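Category: Out and About | Members' News

Open Day Report: An Afternoon of Laundry

The Fernetti open day fell on 5/24/18, and after three postponements I had stopped believing in it. It happened. There was parking. There was also a sign-in sheet with a pen tied to it by what looked like fishing line, so clearly they have met our members before.

Those of you who came along to the Prurkance plant in April will remember the big orange arm that moved a pallet from one side of a cage to the other, and then moved it back. Fine machine. I had a nap afterward. Fernetti went the other way entirely. The subject of the afternoon was folding clothes, and I have seldom seen a room of grown adults so tense about a shirt.

Kurniawati Majimbun gave the opening talk and kept it to nine minutes, a record I would like next year's speakers to study. Her point was that a robot can be told where a bolt is, and the bolt will stay there. A blouse makes no such promise. Pick it up by the shoulder and it is one shape; pick it up by the hem and it is another. So before a machine gets a turn, people do the job themselves with a gripper in hand, in ordinary bedrooms with ordinary piles on the bed, and the gripper keeps a record of what they did. Then they do it again. She said a new person needs over 60 tries before the movements settle down, and I believe her, having folded fitted sheets for most of my life without the movements settling down at all.

We were allowed a go. The gripper is lighter than I expected and about as natural to use as someone else's dentures. You have two fingers. You would like five. I was given a hand towel and produced something my mother would have called a start. The gentleman after me folded his in half, then in half again, and looked around for applause, which he got.
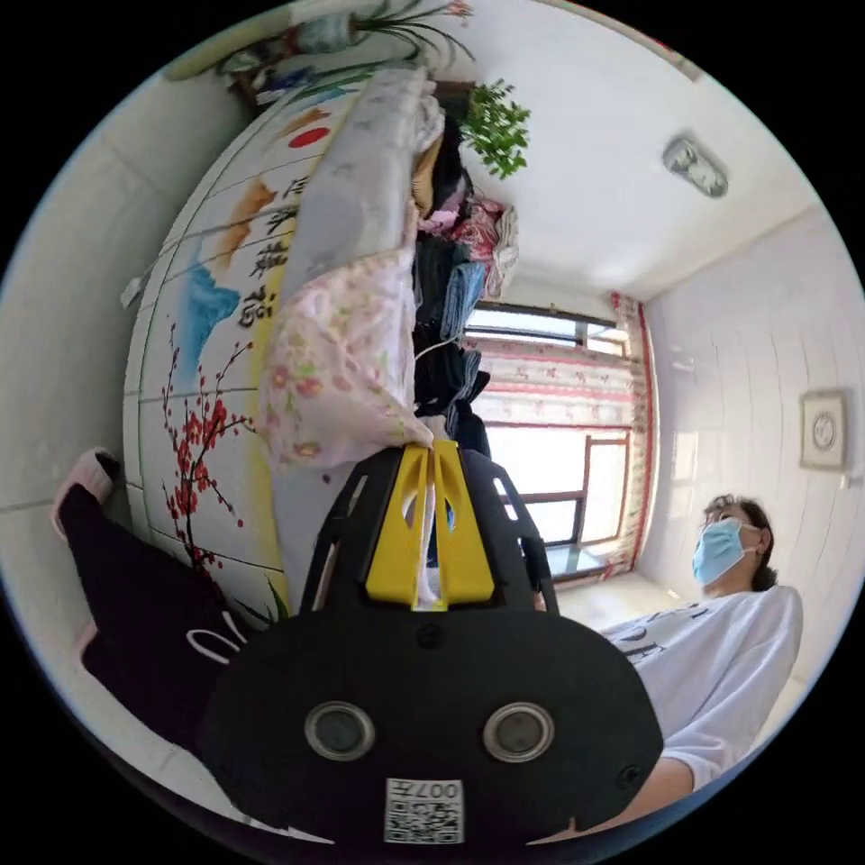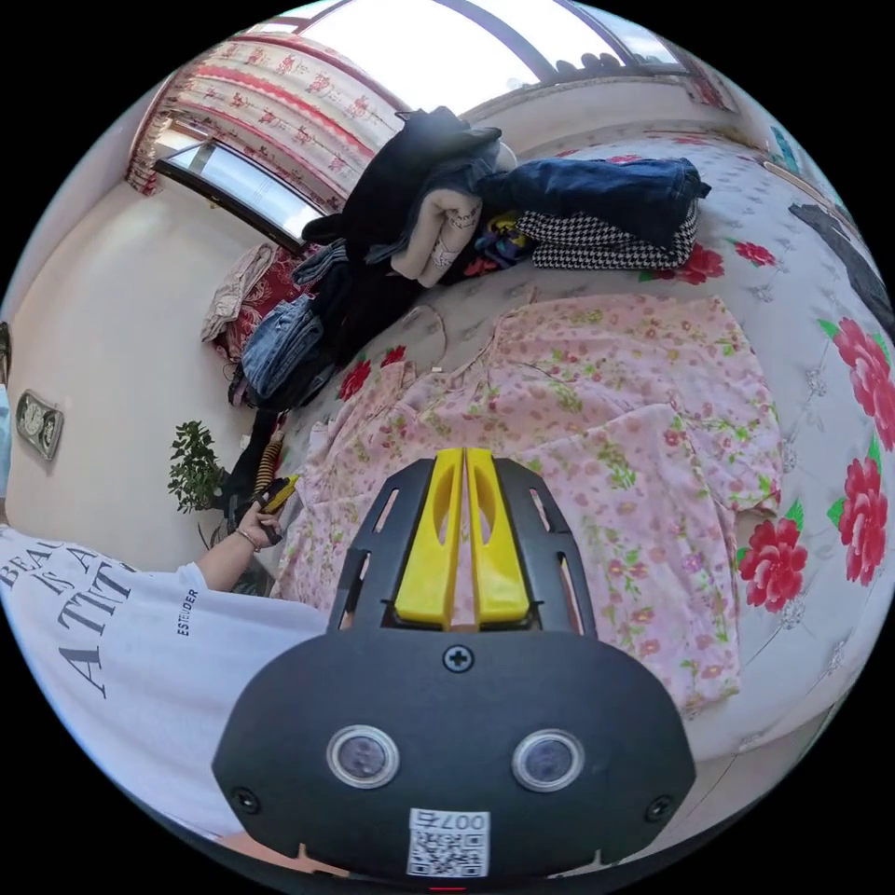 Folding work in a bedroom, with the yellow-fingered gripper.

The robot itself came out after the coffee. It did one T-shirt in 43 seconds and did it well, with square corners. It then took hold of a second T-shirt by the sleeve and held it up for so long that a man near me began to offer it advice. Majimbun let it finish. The result was a sort of scarf. I liked her a good deal for not switching it off.

Questions ran long. Somebody wanted to know about socks, and was told "not yet" in a tone that closed the matter. Somebody else asked the price and was given a brochure.

The next trip is to Wattimena, where they do warehouse sorting and, I am told, lunch. Names to the office please, and if you need a ride, say so when you sign up and not in the parking lot.

Comments

dottie_r: I was the one who asked about socks. I stand by it.

Glenn P.: Good write-up but the orange arm at Prurkance was doing a lot more than moving a pallet. It was checking the weight too.

marshview: Is Wattimena step-free? The last place had that awful ramp.

Glenn P.: Ramp was fine.

Related items
Prurkance Plant Visit: The Pallet Goes Over, the Pallet Comes Back
Cuvatness Evening Talk Moved to the Small Hall
Wattimena Trip: Sign-Up and Rides
Lost Property from the Spring Outing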